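J'ai arrêté le petit-déj debout (et je ne reviendrai pas en arrière)

24 mars 2025

Pendant des années, mon petit-déjeuner a duré quatre minutes. Un café avalé devant l'évier, un bout de pain dans la main gauche, le téléphone dans la droite, et hop, dehors. Je me disais que je n'étais pas du matin, que je n'avais pas faim, que ça m'arrangeait bien. Et puis en janvier on a changé mes horaires, je commence plus tard, et je me suis retrouvée avec du temps devant moi et aucune idée de quoi en faire !

Alors j'ai décidé de m'asseoir. Ça paraît idiot dit comme ça, mais m'asseoir à une table, avec une assiette, une vraie, pour manger un croissant, je ne le faisais plus qu'à l'hôtel.

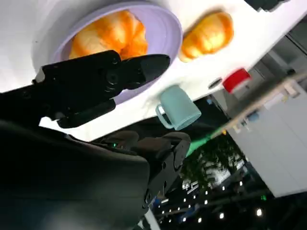
Faut-il se lever plus tôt pour prendre un vrai petit-déjeuner ?

Un quart d'heure de plus suffit largement, à condition de préparer deux ou trois choses la veille au soir : le café dans le filtre, les couverts sortis, le pain sous son torchon.

Moi, je mets la table avant d'aller me coucher. J'ai l'impression d'être ma grand-mère et j'adore ça. Le matin je n'ai plus qu'à appuyer sur un bouton et à couper le pain (de travers, toujours, j'ai renoncé à progresser).

Le pain, parlons-en. J'avais pris l'habitude des tranches industrielles, par flemme surtout. Maintenant je passe chez Uritz en rentrant du travail, une petite boulangerie coincée entre un opticien et une laverie, et je prends une demi-miche de seigle qui me fait quatre jours. Le dernier jour elle est un peu dure mais grillée avec du beurre salé, franchement, c'est presque la meilleure. Le samedi je me lâche, brioche ou petit pain rond, selon ce qui reste quand j'arrive !
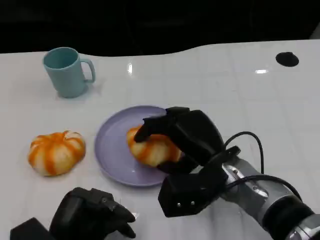
Petit pain rayé, assiette lilas et mug bleu-vert

Côté boisson, j'ai tâtonné. Le café à jeun me donnait mal au ventre, je l'ai longtemps nié. J'ai essayé le thé Jinddale, un noir assez corsé, infusé environ 4 minutes, et depuis j'alterne : thé d'abord, café plus tard au bureau. Une collègue m'a rapporté un sachet de Kusulero, une tisane très citronnée, mais là non, le matin j'ai besoin que ça me réveille un minimum. Je la garde pour le soir.

Et le téléphone reste dans la chambre. C'est ça le plus dur, bien plus que le réveil. La première semaine je tendais la main vers le coin de la table toutes les trente secondes, comme si quelqu'un allait m'annoncer une catastrophe entre deux tartines. Maintenant j'écoute la radio, ou rien du tout, ou les voisins du dessus qui cherchent leurs clés. 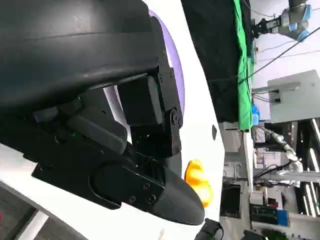 Il y a des matins ratés, bien sûr. Mardi dernier j'ai oublié le réveil et je suis partie avec une banane dans la poche de mon manteau, comme au bon vieux temps. Je l'ai mangée dans le bus, de mauvaise humeur, et à onze heures j'aurais dévoré mon clavier.

Prochain chantier : la confiture. J'ai repéré une recette à l'orange amère qui demande 8 oranges et deux jours de patience, et il me manque encore des bocaux. Si vous en avez une plus rapide, je prends, les commentaires sont ouverts !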